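Skukside Community Help > Workshop and Repairs > Small parts

Sorting a mixed lot of small steel gears – how do I tell which ones go together?

Posted by Efa Phillips
Tuesday, November 18, 2025

I've taken on a tin of small gears from a clear-out at Skelunov, where I used to do a bit of bench work. They came with no drawings and no labels. Most are plain flat spur gears in steel, a few are other shapes. I would like to get them into sets that will run together, then put them away in drawers so I can find them again.

So far I have been going by the number of teeth and the outside diameter. I thought that if two gears had the same size of tooth to look at, they would mesh. I tried a pair last night on two bits of rod and they ran rough, with a tight spot every turn. The teeth looked the same to me.

I lay them out on a plain grey surface a few at a time, as anything with a pattern makes it hard to see the edges of the teeth.

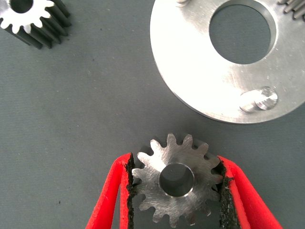
I have a vernier caliper that reads to 0.02 mm and a cheap magnifier. I don't have a gear gauge and would prefer not to buy one for a single tin. Is there a way to do this with what I've got? Also, should I be oiling them before they go in the drawers? The garage is unheated and gets damp from December onwards.

3 replies

Osaze Fashola

You need the module, and the caliper will get you there. For an ordinary spur gear, measure across the tips of the teeth, count the teeth, add two to the count, and divide the diameter by that number. So a gear of 40 teeth measuring 21 mm over the tips gives 21 divided by 42, or 0.5. Two gears need the same module to run together. The number of teeth doesn't have to match.

With an odd number of teeth you can't get a true reading straight across, as a tip on one side faces a gap on the other. It will read a little small. On small gears I take three readings at different places, use the largest, and see which standard module it is nearest to. 0.5, 0.6, 0.8 and 1 are common. If the answer falls between two of those and won't settle, the gear may be to an inch size (diametral pitch). Divide 25.4 by your figure and see if that comes out close to a whole number.

Your rough pair could be one of two things. They may be the same module with different pressure angles, usually 20 degrees and 14.5 degrees. The older 14.5 teeth look straighter in the side and narrower at the root. Or the rods were too close together. The centre distance should be the module times both tooth counts added together, divided by two. With 26 and 40 teeth at module 0.5, that is 16.5 mm. I would check this before anything else. A tight spot once a turn can also just mean the bore is loose on the rod and the gear is sitting off centre.

Put a dab of paint on a tooth before you start counting. I still lose my place without it.

Adeyemi

Just bag them up with a bit of oil on. WD-40 is fine, I've had stuff in the shed 9 years like that.

Osaze Fashola

I'd use something heavier than that for a damp garage. Clean them in white spirit, dry them, then wipe over with a light machine oil and put them in small zip bags with the module and tooth count written on the outside. Don't wrap them in ordinary cardboard or newspaper, it holds the damp. Check each one for burrs under the magnifier while it is clean – a nick on one tooth is easy to miss once there is oil on it, and it will give you the same tight spot you described.

Anything that isn't a plain spur gear, put to one side. The sum above won't work on bevels or worms.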